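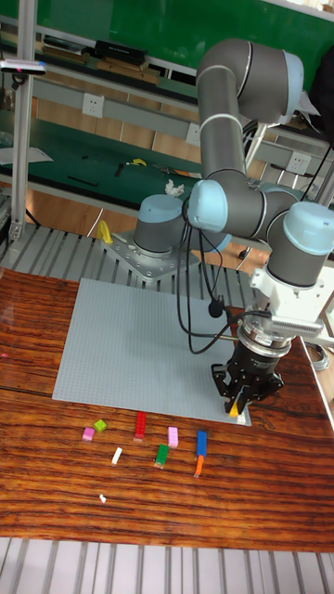
Yellow and white brick, front right corner of the baseplate.

Quick one, I have to be out the door in a bit and I promised Siiri I'd write this up before I forget it all.

So the brick task. Been at it most of the week. You drive the arm with the handheld controller, get a brick in the fingers, bring it over to the gray plate, press it on. Record the whole thing, clear off, do it again. Current total is 136 demos. I wanted more. My wrist did not.

Things I got wrong early on, in no order:

Going too fast. I'm impatient and it shows in the recordings. First batch, every approach is a swoop and then a panicky little correction right above the studs. Kornél watched two of them and said the policy would learn to panic. He was right, it did. Threw out 40 demos. Painful. Coming in slow from higher up is boring but the playback looks like one motion instead of five.

Hand guiding. Tried that first, before the controller. Just grab the arm and push it where you want it. Great for big moves, awful for the last bit, the joints stick a little and then let go and you've overshot by half a stud. Also your hand is in the camera view the whole time. Valdemar swears by it for his pouring thing over at Povville, fine, pouring is forgiving. Bricks are not.

Grip height. Grab a brick too low and the fingertips hit the plate before the brick does. Grab too high and it tips when you push. There's a sweet spot and I still miss it maybe one time in six. The small ones are worse. The long red one is nice becuase you get some choice about where to hold it, but then it wants to swing.

Corners. The front right corner is my least favorite spot on the plate. You're lining up two edges at once and I can't judge depth for anything from where I sit. I ended up standing and leaning over like I was docking a boat. Eduard says do all the corner ones in the morning when you're fresh. I did them after lunch, obviously.

Also leave the loose bricks messy. I had been setting them in a tidy row before each run without really thinking about it, and then the trained policy only knew how to deal with a tidy row. Now I just drop them on the wood and go. Different angles, some close together, whatever. Success rate went up after that, no real numbers yet, Vilém is running the proper eval on Clusex and the queue is long.

What I have not figured out is the failed ones. Keep them or toss them? If I miss, back off and fix it, that seems like something the robot should see. If I miss and knock a brick onto the floor, probably not. Right now I have a folder called "maybe" and it's getting big.

Next is stacking, second layer on top of the first. Supposed to have that going by September. I tried it twice last night just to see and the whole bottom row popped off when I pulled away. So, squeeze less, or let go more slowly, or both. Will report back.

If anyone has a controller setup that doesn't kill your thumb please tell me, comments are open agian. Ok, bus.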